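Svitlana Ivanyshyn had the kettle on before I'd even found somewhere to put my coat, and it was a good while before we got around to talking about knitting, because first there was cake, and the story of how she came to Molley in the first place.

"I only meant to stay through August," she says, laughing. "I had two suitcases, and one of them was all yarn. My mother thought I was out of my mind!"

She learned from her grandmother, who unraveled old sweaters every winter and knitted them up again a size bigger. Svitlana still does it that way – nothing gets thrown out, and her first Skoryk pullover, the pattern most people know her for, came from three worn-out cardigans and a blanket.

"People ask me how many stitches it takes," she says. "I cast on 307 for the body and then I stop thinking about it. If I kept thinking about it, I'd never finish."

Her friend Myroslav Karpenko, who has come by for the cake as well, took up knitting two winters ago and is still on his first pair of sleeves. "She made me rip out the left one," he tells me. "It was long enough for a horse."
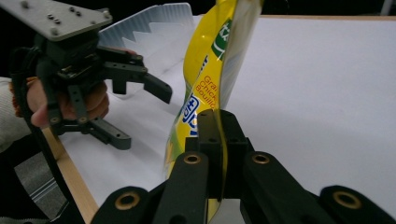 Cream knit, worn right down to the wrist.

Svitlana likes a long sleeve herself, and a plain cream yarn best of all, though she admits it shows every drop of tea. She'll be teaching beginners again once the evenings draw in, and Myroslav has promised to bring his sleeves along.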